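Stop Settling Cup Ties on Away Goals

Custow went out of the regional cup in March without losing a match. They drew 0-0 at home to Nitum and 1-1 away, and under any normal reading of those scores they would have gone through. But the regional league dropped the away goals rule for the group stage, kept it for the quarterfinals, and then changed the tiebreak again so that away goals count only after extra time. The extra period finished with one goal each, the tie went to penalties, and Custow missed two of them.

I don't write this as a Custow supporter. I have followed Bostitz for most of my life, and Bostitz have done well out of the away goals rule over the years. I still think it should go completely, from every round.

The argument for keeping it has always been that it makes visiting teams attack. I used to believe that. Then I started paying attention to what home teams do in the first leg, and mostly they sit back. A manager at home in a two-legged tie is more afraid of giving up one goal than he is interested in scoring two. The home crowd pays full price to watch its own side pass the ball across the back line for an hour.

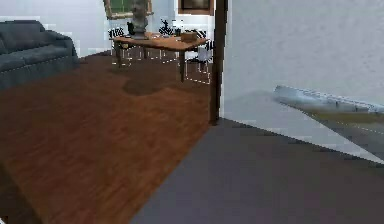
The first leg of this year's other quarterfinal was a good example. Yoon were at home, in front of 1549 people, against a side they had beaten twice in the league. They had one shot on target before halftime. In minute 61 they took off a striker and put on a third central midfielder, with the score still 0-0. The crowd booed, and I would have booed too. But the manager was reading the rules correctly. A goalless draw at home was a decent result for him, and that is a strange thing for a rule to encourage.

The second leg has the opposite problem. Once the visitors score, the home side often needs two, and if it happens early the match can be over as a contest with most of the evening left. People talk about the drama of a late away goal, and I have enjoyed a few of those. They don't remember the much longer list of second legs that went dead before the break.

There is also the matter of travel, which was the reason for the rule in the first place. Decades ago an away match meant a long trip, a poor field, an unfamiliar ball and sometimes a very unfriendly referee. Scoring in those conditions was hard and deserved something extra. The longest trip in our competition now is 368 kilometers, most of it highway. The fields are inspected and the ball is the same everywhere. Home advantage still exists, but it is smaller than it was, and a goal in Nitum is worth about what a goal in Bostitz is worth.

Some people say that without the rule we will see more extra time and more penalties. We probably will. I can live with that. Thirty more minutes of soccer is a fair way to separate two teams that finished level, and players know in advance that it may happen. Squads are bigger than they used to be and there are more substitutions available. If the league is worried about tired legs, it can move the second legs away from the busiest part of April.

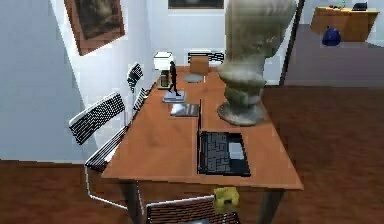
What the League Should Do Before July

The rules for next season are set in July, so there is time to fix this. The change itself is one line: goals count the same wherever they are scored, in every round, including extra time. If the teams are level after that, they take penalties.

I would go a little further and look at the quarterfinals again. With 8 teams left, the league could play single matches, with the lower-ranked club at home. Clubs will object that they lose a gate, and for smaller clubs that is a real cost. The league could split the receipts from all four matches evenly to soften it. The semifinals could stay over two legs.

At the very least, the same tiebreak should apply from the first round to the last. Custow's players had to have the rules explained to them on the field before extra time started, and half the people in the stand were asking each other the same thing.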